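Apr 30, 2024 — By the Windlow Pantry Page
2 min read

Bottles, Jars and Lids: The Windlow Shelf Gallery

We keep a long shelf of reused containers at Windlow, and people often ask what is on it and how it is marked. Most of the clear bottles came from Pirnov, a bulk store that closed its refill counter in September. The jars are older and come from all over.

We sorted everything this spring. Containers with cracked necks or missing lids went to recycling. The rest were washed, dried upside down on a rack, and put back with a strip of colored tape. Red tape means the container has been matched to its own cap. Blue means the cap is a spare that fits but came from something else. Yellow is for anything waiting for a new liner.

The tape is cheap and easy to replace. It does leave some residue on plastic, and warm water with a little dish soap takes most of that off. We tried paper labels from Fulta before this, and they came loose after two washes. Writing on the lids with marker worked for a while, but the marker rubbed off on the ones we handle most.

The gallery is arranged by type, starting with the screw caps. Notes are short. The full shelf list has 45 entries and is kept in a binder by the door.

Screw-cap bottles 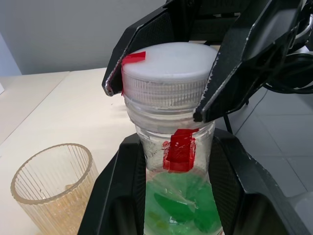

Clear plastic bottle with a wide white cap, ribbed around the side. Red tape on the cap and on the neck, green contents inside.

Glass jars

No pictures for this group yet. The tall jars stay on the bottom shelf because of their weight. The short ones with metal lids hold dried beans and lentils, and a few are kept empty for Rondonuwu, the seed swap that borrows them every year.

Lids without a match

These are in a tray at the left end of the shelf — bring your bottle and try them before taking one home.

We use cookies to remember your settings on this site. Accept | Manage preferences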